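Bench notebook, Godalon workshop, small room
17 Dec 2023 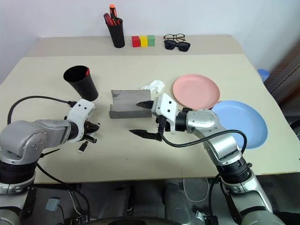
Sunday, building quiet, so I used the afternoon to settle the desk question that has been open since October. The desk gets used for three kinds of work (small repairs, gluing and painting, and the odd cup of something) and the things for all of them end up in one layer. The plan is to give the raised shelf at the back to whatever stays, and keep the main top for whatever is in use. The shelf is partly there already. The black pen holder stands on it with the red-and-black handled tools in it, then the red, yellow and green blocks in a row, then the two pairs of glasses. The main top is less settled, with the gray tray in the middle, a crumpled tissue behind it, the pink and light blue plates to the right and the black cup on the left.

Notes by item.

Pen holder. Keeps its place on the shelf. It is tall enough that short tools drop out of reach, so only the long-handled ones go in. Anything shorter goes to the drawer. I tried it on the right-hand end of the shelf last week and kept reaching across my own work, so left of center it is.

Blocks. I use them as stops when gluing up small boxes, and as feet when something has to dry off the surface. They can stay on the shelf in their row. Check the faces for glue before putting them back - one bad face and the next box is out of square.

Glasses. The dark-framed pair is for close work. The sunglasses should go home or into the coat. If both pairs stay on the shelf they must not overlap, the lenses will scratch. I will look for a case. The Golbridge catalog has a hard one that would do for either pair.

Black cup. Decide on one use and keep to it. My vote is markers and pens only, standing upright, on the left. No drinks in it, and no brushes.

Tray. The gray one is smudged and a bit stained, but the edges are still up and it holds small parts well enough. I would keep it until the bottom goes soft. The replacement should be about the same depth. Anything deeper and I can't pick up screws with my fingertips. Cervantes sells a shallow metal one, but it rings every time something drops in it. Could line it with felt, not tested.

Plates. The pink one for parts waiting to be cleaned, the light blue one for parts that are done. The rims are shallow, so no ball bearings and nothing round. Wash both at the end of the day. If they get paint on them they stay workshop plates for good and do not go back to the kitchen shelf.

Tissues. Straight into the bin after use. A crumpled one on the desk hides washers, and I have thrown away at least one that way.

Other points:

The light beige top shows every pencil line. Damp cloth first, eraser second. No solvent until I have tried it on the underside.

Ordered from Kunthorpe: labels, pack of 70. Drawer liner, 3 rolls. The labels were also offered in a box of 2,000, which would outlast the desk.

Set a timer for 20 minutes for the drawer and ran over. Found two dried-up glue tubes and a tape measure that no longer locks. Glue is in the bin. Tape measure kept for now, the first part of the blade is still good for marking out.

Still open:

- Whether the drawer needs dividers or only the liner.
- Case for the close-work glasses.
- A hook for the cloth. The wall behind the desk is plain white and I would like it left without holes, so the side of the cabinet is probably better.
- Felt for the metal tray, if we buy it.

If you use the desk before I am back, please put the tools back in the holder handles up and leave the middle of the top clear. Write any changes under this entry.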